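4.2 Collecting demonstrations by hand

We were keen, from the very start, that anybody in the laboratory should be able to pick up the tool and give a good demonstration without much coaching, and so Hok-lam Yang recorded the first 100 sorting episodes at an ordinary table – no cage, no markers, and no special lamps.

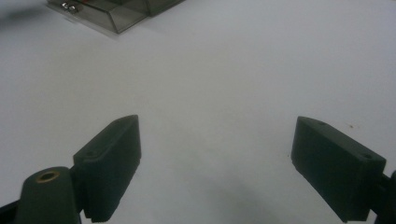 Figure 3. View from the hand-held gripper, with the fingers apart.

Our policy takes the wrist view alone, and we were pleased to find how far that carried us. Of the 700 episodes gathered for the Ranau set, we kept 411 for training after setting aside those in which the fingers closed too early. Because both dark green fingers stand out so plainly against the white tabletop (Figure 3), the opening between them could be read straight from the picture, and we left out the separate width sensor used in our earlier Futier trials. See-through containers, like the smoky-grey box at the top of the same figure, gave us rather more trouble, and we return to them in Section 5.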